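Williveo Open Day at Wutelbridge - Your Questions

Do I need to book?
Yes please! There are 40 places per session and they do go. Email Bożena Rutkowska with the names in your party.

Will I see people working, or just a film?
Real work, all day long. Our operators use a pair of hand-held grippers to handle everyday things like kitchen jars, and you can stand close enough to follow every move.

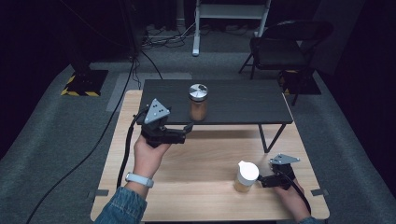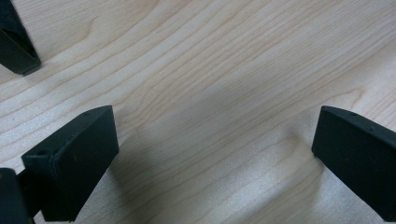
Questions are welcome at any point - the team love being asked, and the odder the better.

Can I have a go?
You can! Each visitor gets a turn at the practice table after the talk. It feels clumsy for a minute or two and then it's great fun.

Is it suitable for children?
Very much so, from age eight up. Under-16s need an adult with them.

How do I get there?
Take the 83 bus to Kaczmarczyk House. Parking is tight, so do come by bus if you can.

When is the next one?
October. Dates go up on this page first.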